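Work and Automation, Unit 6
Handout for students
Prepared by Rhydian Ellis, September 16, 2022

Please read this handout before the seminar and bring it with you. The reading by Hywel Landeg is in the course folder.

6.1 What is a task?

In the last unit we spoke about jobs. In this unit we speak about tasks. A job is what is written in the contract. A task is a piece of the job which has a beginning and an end, for example setting a tray, or putting a cup on its doily. One job in a café may contain 45 tasks, and no machine is bought to do all of them. An employer buys a machine for one or two tasks, and the rest of the job then changes its shape around them.

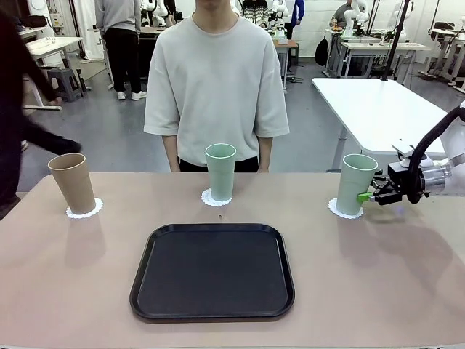
Landeg calls this "the remainder". He studied the catering company Maluleke, which serves 500 guests on a normal day in its canteen at Skendton. Before automation, a table worker there set the trays, carried them, spoke with guests and cleaned. After the first trial in March, the setting of trays went to a robot arm for part of the day. The workers kept the other tasks and received one more: to watch the arm and to put things right when it stopped.

6.2 Small objects and the human hand

It is easy to think that light work is easy to automate. A paper cup has almost no weight, and a doily has even less. But a person who picks up a cup decides without thinking how hard to press, and where. For a gripper with two fingers somebody must decide this in advance, or the machine must learn it from many trials. Where the cup is narrow, the fingers need a smaller opening. Where it is wide, there is more danger that the wall bends. The worker knows all of this, but usually she was never asked to say it in words.

At Maluleke the supplier, Brorileo, asked the table workers to explain their own movements. Some of them enjoyed it very much. Others felt that they were giving away the only thing which made them needed. Both reactions are in Landeg's interviews, and I ask you to take both seriously.

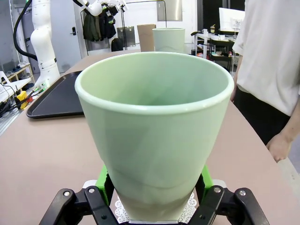 6.3 Who works near the machine?

A robot arm at a shared table changes how people stand and how they wait. Landeg interviewed 20 workers, and the words which came back most often were "waiting" and "in the way". A worker who earlier had her own rhythm now has to fit it to the rhythm of the arm. Her responsibility changes too. If a tray goes out with a cup missing, the guest complains to the person and not to the arm.

The company Dastora, which has a similar kitchen, made another choice. There the workers themselves decide at which hours the arm is used, and they can send it back to its rest position without asking a supervisor. Please compare the two cases with the table of task types from Unit 5. Do not compare only the speed. Look also at who can stop the work, and who must explain the stop afterward. 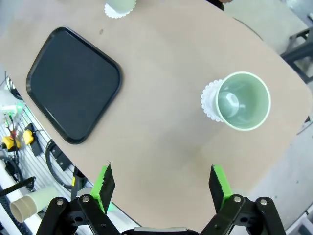

Seminar preparation

Choose a workplace which you know well and write down its tasks for one hour. Mark the tasks which you would give to a machine, and next to each of them write what is left for the person.

Read page 232 of Landeg again, where he discusses pay for the remainder. Should a worker who watches a machine be paid as an operator or as before? Prepare your answer with one argument from the reading and one from your own experience.

Written answers are one page, in your own words. Please put your name on every sheet.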